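Topic: Has anyone used the new Lerker outpatient building yet?
Local Talk > Health and Doctors

mapleporch
So my primary care office is moving into the new Lerker building in November and I got the letter last night. I've been going to the old place on Eze Street forever and I could walk there in 8 minutes. Now it's the bus or begging my daughter for a ride. Has anyone been inside yet? Mostly I want to know about parking and whether the lab is in the same building, because my doctor orders bloodwork like other people order coffee.

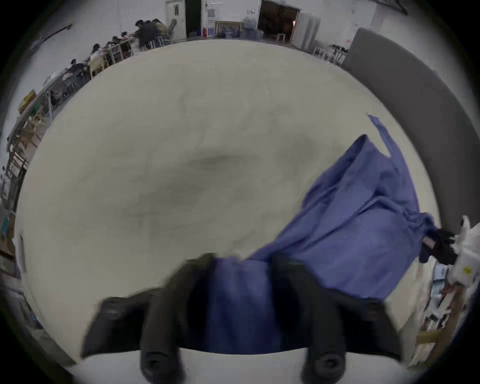
Also the letter says we all have to sign up again on the Eneo portal, even if we already had a login. I tried twice and it told me my birthday was wrong. I'm pretty sure I know my birthday!

tincan_87
I went for physical therapy. The parking is free for the first 2 hours, but you have to get your ticket stamped at the front desk on your way out and there is no sign telling you so. I paid the first time. The lab is on the ground floor to the left of the elevators, and it opens earlier than the doctors do, so you can get your blood drawn and still go eat something before you're seen.

The building is fine. It's bright, the chairs have arms (my mother cares a lot about that), and I was called in on time.

ruthless_gardener
Got to disagree with tincan a little. On time for PT maybe. I waited 87 minutes for a regular checkup, and when I asked at the desk they said the doctor was covering for somebody at the other site. Okay, things happen, but send a text! They text me about everything else.
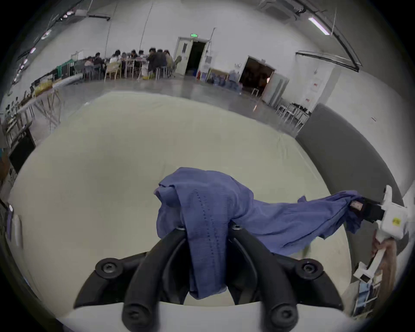

And I don't love that they closed Eze Street to do this. Plenty of people over there don't drive. A shiny lobby doesn't do much for you if you can't get to it.

mapleporch
87 minutes?? I'm bringing a book. Or two.

ohno_notagain
I work in a doctor's office (a different one, not Lerker) and the first couple of months after any move are a mess. Phones go to the wrong desk, the printers hate everybody, half the patients show up at the old address. I'd give it until spring before deciding you hate it.

On the portal thing, if you had an account before, don't use the "new patient" button. Pick "I have a visit code" and type in the code from the bottom of your letter. The birthday has to have the slashes in it too. My husband's account did the very same thing and that fixed it. 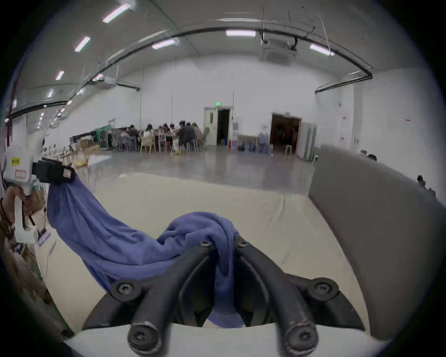

If it still won't take it, call before 8 in the morning. After that you'll be on hold through your whole breakfast.

ruthless_gardener
Until spring is a long time when you've got a refill that needs signing. Mine sat there for days. I ended up going to the Ruvik pharmacy counter and having them fax the office, and it was done by dinner. So faxes still work, I guess.

tincan_87
Fair enough, I haven't had to do a refill there. I still think it beats the old place though. That stairwell was awful with a bad knee.

mapleporch
Update, the visit code worked! Thank you ohno, it was the slashes. I have my first appointment at the new building on the books and my daughter says she'll drive me if I buy lunch.
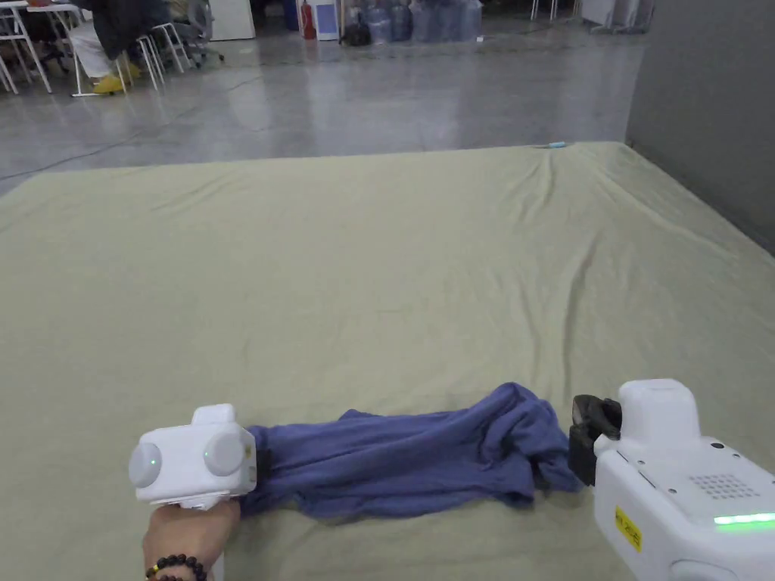
Blue-violet cloth on the green sheet

ruthless_gardener
Glad it worked. Does anybody know if the number 8 bus is getting a stop out front? The driver told me yes, and the front desk told me they'd never heard of it.

ohno_notagain
I heard it was getting one, but on the other side of the road, so you'd have to cross at the light. I'll ask my sister-in-law, she rides it to work every day.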